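Flostari Opens Its Robot Hall to Visitors

December 31, 2018 -- Flostari has welcomed 477 guests to its open day in Kurek. Visitors could stand near the Drorel picking station and put questions to the engineers.

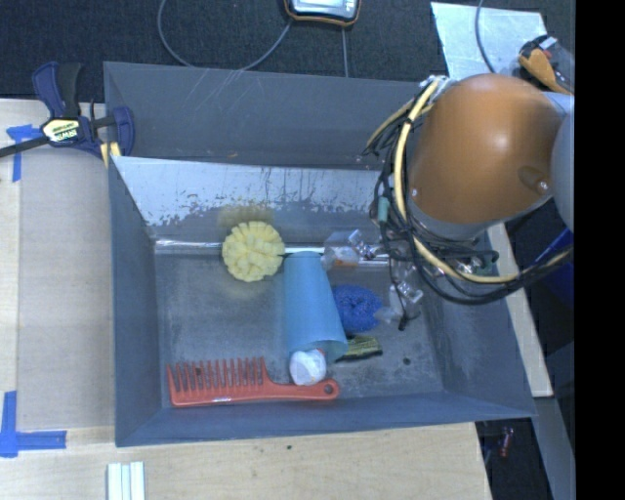

The robot arm over the gray bin, with a comb and a blue scouring pad among the items.

"People like to come close and ask simple questions," said Waldemar Nowakowski, head of the workshop. The hall can receive up to 4,000 guests in a year -- the next open day is planned for June.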